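Westgate, 충전 단자 달린 탁상 램프 'Jerau' 판매 시작… "책상이 정리된다"는 말은 좀 더 두고 봐야

입력 2026년 3월 7일 | 생활·살림

생활용품 유통사 Westgate가 나무 받침에 USB 단자를 넣은 탁상 램프 'Jerau'를 Karaki 매장과 온라인몰에서 팔기 시작했다. 제조는 Cutard가 맡았다. 초도 물량은 368대다. 회사는 보도자료에서 이 제품을 "책상 위를 정리해 주는 조명"이라고 불렀다. 램프 하나가 책상을 정리해 준다는 말이 어디까지 맞는지는 보도자료만 읽어서는 알기 어렵다.

구성은 단순하다. 둥글고 납작한 밝은색 나무 받침 위로 가느다란 은색 기둥이 올라가고, 그 끝에 검은 소켓이 달렸다. 소켓 옆으로는 구슬 모양의 당김 체인이 내려와 있어 이걸 당겨 불을 켜고 끈다. 전구를 끼우고 흰색 갓을 얹으면 끝이다. 터치 센서도 없고 앱 연동도 없다. 밝기를 단계별로 바꾸는 기능도 없다. 요즘 나오는 조명치고는 드물게 손으로 당기는 방식을 남겨 둔 셈인데, Westgate는 이를 두고 "아날로그 감성"이라고 적었다. 원가를 줄인 결과인지 감성을 살린 결과인지 묻자 회사 측은 "디자인 단계에서 정해진 사항"이라고만 답했다.

눈에 띄는 부분은 받침 앞쪽이다. 작은 검은색 패널에 USB 단자 2개가 나란히 들어가 있다. 휴대전화 충전기와 이어폰 충전기를 따로 꽂아 둘 필요가 없으니 멀티탭 자리가 비고, 그만큼 책상이 깔끔해진다는 것이 회사의 논리다.

얼핏 그럴듯하다. 그런데 책상 위가 어지러운 이유가 충전기의 네모난 몸통 때문인 집이 얼마나 될까. 충전기 본체는 대개 책상 아래나 벽 쪽 콘센트에 붙어 있고, 책상 위로 올라오는 것은 케이블이다. 단자를 책상 한가운데로 옮겨 오면 케이블은 짧아질 수 있어도 책상 위에서 사라지지는 않는다. 오히려 지금까지 책상 뒤로 넘어가 있던 선이 앞쪽으로 나온다. 단자가 받침 앞면에 있으니 꽂은 플러그가 사용자 쪽으로 튀어나오고, 그 앞에 노트나 키보드를 붙여 놓기도 어렵다.

램프 자체의 전원선도 있다. Jerau의 전원선은 흰색이다. 벽이 희고 책상이 벽에 붙어 있다면 덜 보이겠지만, 나무색 상판 위에서는 잘 보인다. 선을 감아 두거나 숨길 홈이 받침 밑에 있느냐는 질문에 회사는 "별도의 정리 기구는 제공하지 않는다"고 밝혔다. 남는 선은 램프 뒤에 돌돌 말아 두거나 사용자가 따로 산 집게로 묶어야 한다. 책상을 정리해 준다는 제품을 사고 나서 선 정리용품을 또 사게 되는 구조다.

단자 규격에 대한 설명도 부족하다. 상품 페이지에는 "스마트 기기 충전 지원"이라는 문구가 크게 들어가 있지만, 단자당 출력이 얼마인지, 2개를 동시에 쓸 때 출력이 나뉘는지는 적혀 있지 않다. 밤새 머리맡에서 휴대전화를 충전하는 사람이라면 크게 상관없을 수도 있다. 반면 태블릿을 쓰면서 동시에 충전하려는 사람에게는 이 숫자가 물건을 살지 말지를 가른다. Westgate 온라인몰의 문의 게시판에 올라온 글은 57건이었고, 읽어 보면 충전 속도를 묻는 글이 유난히 자주 눈에 들어온다. 답변은 "기기에 따라 다를 수 있습니다"로 한결같다.

불을 끄고도 충전이 되는지 역시 상품 페이지만 봐서는 알 수 없다. 당김 체인이 전구 쪽 전원만 끊는 구조라면 불을 끈 채로 충전할 수 있고, 램프 전체의 전원을 끊는 구조라면 충전도 멈춘다. 침대 옆에 둘 생각이라면 꼭 확인해야 할 대목이다. 회사 측은 "소등 상태에서도 충전 가능"이라고 전화로 확인해 주었으나, 같은 내용이 상품 페이지나 보도자료에는 없다. 이런 내용은 구두로 듣는 것보다 글로 남아 있는 편이 소비자에게 낫다. 페이지를 고칠 계획이 있느냐고 물었더니 "검토하겠다"는 답이 돌아왔다.

받침의 소재 표기도 애매하다. 상품명 아래에는 "내추럴 우드"라고만 쓰여 있다. 통나무를 깎은 것인지, 겉면만 나무인지 구분이 가지 않는다. 나뭇결이 보이고 색이 밝아 원목 상판과 잘 어울리기는 한다. 다만 컵을 자주 올려놓는 책상이라면 표면 마감이 무엇인지가 더 궁금할 텐데, 관리법 항목에는 "마른 천으로 닦으십시오" 한 줄이 전부다. 젖은 컵 자국이 남으면 어떻게 해야 하는지, 오일을 발라도 되는지에 대한 안내는 찾지 못했다.

보증 기간은 2년이다. 소형 조명으로서는 나쁘지 않은 조건으로 들린다. 하지만 보증서 문구를 읽어 보면 "조명 본체의 기능상 결함"이 대상이라고 되어 있고, USB 단자가 본체에 포함되는지는 적혀 있지 않다. 이런 제품에서 손이 가장 자주 가는 곳은 소켓보다 단자다. 케이블을 매일 꽂고 빼다 보면 헐거워지기 쉽고, 그때 램프째 보내야 하는지 아니면 소비자 과실로 처리되는지가 문제가 된다. 회사는 "사안별로 판단한다"고 했다. 사안별로 판단한다는 답은 산 사람에게 별 도움이 되지 않는다.

책상에 올려 보니

Karaki 매장에서 빌려 온 제품을 나무 상판 작업대에 올려 두고 살펴봤다. 받침이 낮아서 물건을 가까이 붙여 놓아도 시야를 막지 않는 점은 괜찮았다. 기둥이 가늘어 뒤에 있는 것도 가려지지 않는다. 필통 대신 쓰는 흰색 통을 왼쪽에 두었더니 색이 갓과 비슷해 보기에도 무난했다.

문제는 램프가 생겼다고 해서 그 주변이 저절로 치워지지는 않는다는 점이다. 통에 꽂힌 펜과 공구는 여전히 제각각 다른 쪽으로 기울어 있고, 통에 들어가지 못한 마커는 상판 위에 남는다. 받침에 펜을 눕혀 둘 홈이라도 하나 있었다면 회사의 주장에 조금은 힘이 실렸을 것이다. 받침 윗면은 평평해 보여도 한가운데에 기둥이 서 있어, 클립이나 지우개 같은 작은 것을 올려 두는 정도가 고작이다.

당김 체인은 호불호가 갈릴 만하다. 줄이 기둥 바로 옆으로 내려와 있어 어두울 때 더듬어 찾기는 쉬운 편이다. 대신 당기는 힘이 위쪽 소켓에 걸리기 때문에 받침이 가벼우면 램프가 기우뚱할 수 있다. 제품 무게는 공개되지 않았다. 한 손으로 기둥을 잡고 다른 손으로 당기라는 안내가 설명서에 있는데, 불 한번 켜자고 두 손을 쓰라는 이야기처럼 읽힌다.

갓을 씌우는 순서도 따져 볼 만하다. 설명서는 갓을 먼저 고정하고 전구를 나중에 끼우라고 하지만, 상품 페이지의 조립 그림은 반대 순서로 되어 있다. 어느 쪽이 맞느냐고 묻자 Westgate는 제조사에 확인하겠다고 했고, 기사 마감 때까지 Cutard 쪽 답은 오지 않았다.
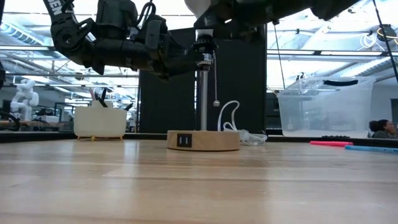

받침 앞면의 검은 패널에 USB 단자가 나란히 나 있다. 뒤쪽에는 흰 전원선이 말려 있다.
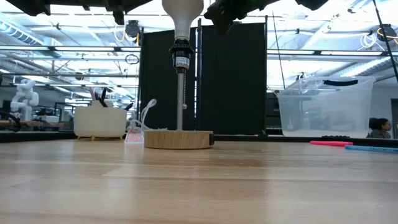 살 사람이 확인할 것

가격은 매장과 온라인몰이 같다고 하나 온라인 구매에는 배송비가 붙는다. 전구가 포함인지 아닌지도 판매처마다 표기가 다르다. Karaki 매장의 진열대에는 "전구 포함"이라는 안내판이 있었는데, 온라인몰 구성품 목록에는 본체와 갓, 설명서만 올라 있다. 집에 남는 전구가 없는 사람은 주문 전에 물어보는 것이 좋겠다. 소켓 규격은 설명서 뒷면에 있고 상품 페이지에는 없다.

이미 책상에 스탠드가 있고 멀티탭도 손 닿는 곳에 있다면 굳이 바꿀 까닭은 약해 보인다. 콘센트가 모자란 방에서 조명과 충전을 한자리에서 해결하고 싶은 사람에게는 쓸모가 있을 수 있다. 그 경우에도 충전 출력과 단자 보증 여부는 판매처에 글로 질문을 남기고 답을 받아 두기를 권한다.

추가 물량은 초도분 판매 상황을 보고 결정한다는 것이 Westgate의 설명이다. 색상이 다른 받침을 낼 계획은 아직 없다고 한다. 반품은 포장을 뜯지 않은 경우에 한해 받는다. 단자가 제대로 되는지 보려면 포장을 뜯어야 하는데, 이때의 반품 기준은 고객센터에 따로 문의해야 한다.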